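Vorkdale Update: Table Setting at the Ekine Site

In October our group began a new set of recordings for the Horstead learning system. The task is a small one – bowl, spoon, fork and cup, on two folding tables placed side by side in a living space.
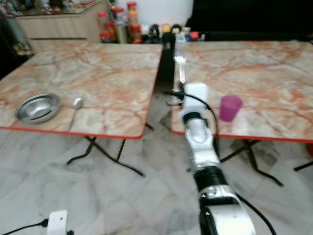 Why two tables

The first plan used a single table, and the system learned it too quickly. With a gap to cross, the arm must choose where to reach.

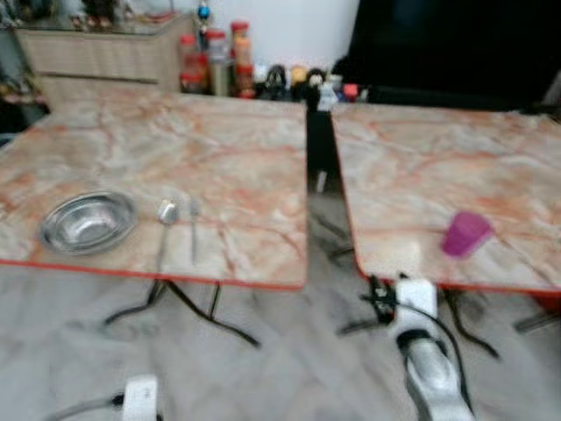 The target for this stage is 4000 examples, and 3734 are now stored. Each one is checked by a person before it enters the training set. We keep also the slow ones, when the final position is correct. 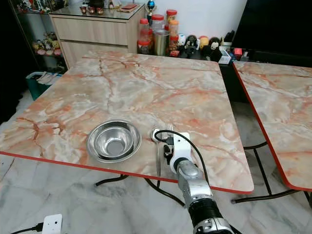 Gripper over the spoon and fork, Ekine site.

Cutlery remains the difficult part. A spoon and a fork are thin and they shine, so the operators at Sfeir were asked to approach them from different sides and to vary the speed.

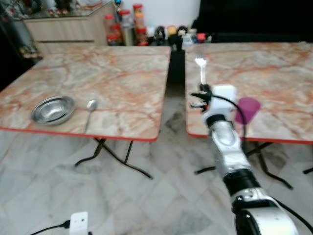 In the last review, 89 examples were sent back for a second check, mostly for missing labels. The next stage will add plates. Groups who wish to receive the data early can write to the Vorkdale office before the end of the month.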